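4.3 Changing the Mattress Cover and Bed Linen

Applies to all Trulstead guest rooms. Issued Aug 3, 2023.
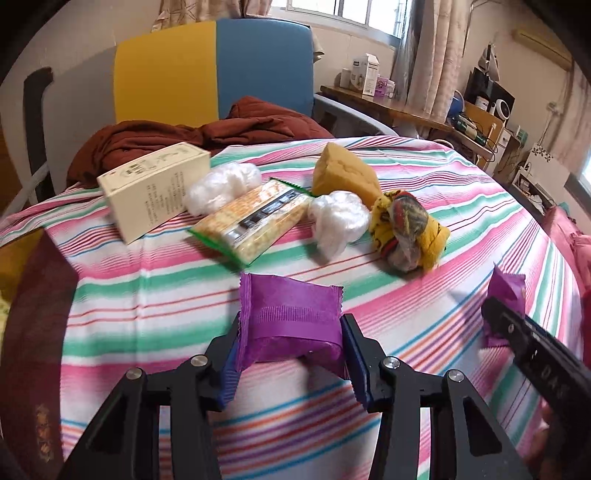
Bed linen is changed on the day of departure and, for longer stays, once a week. Mattress covers are changed at the same time only if marked. Staff working alone should allow roughly 22 minutes for a double bed.

1. Open the window and lock the wheels of the bed.
2. Remove pillowcases first, then the duvet cover, then the sheets. Place all used linen directly in the Jonora trolley bag. Used linen must not be put on the floor.
3. Check the mattress cover for marks, tears and a working zip. Report faults to Macario Barajas on the linen desk before fitting a fresh sheet.
4. Lay the bottom sheet with the wide hem at the head. Tuck in the head end, then the foot, then the sides.
5. Fit the duvet cover and fasten every button - the open end goes to the foot of the bed.
6. Smooth the top cover from the centre outwards and let it hang evenly on both sides.

Note: Coloured and striped covers are washed apart from plain white linen. Cottons may be washed at up to 90 degrees if the care label allows it. All other items follow the label.

Caution: Do not lift a mattress alone. Turning takes 2 members of staff and is carried out in May, following the plan kept by Zsolt Pintér.

Spare sets are kept in the Florero cupboard on each landing. Sign the sheet inside the door when taking one.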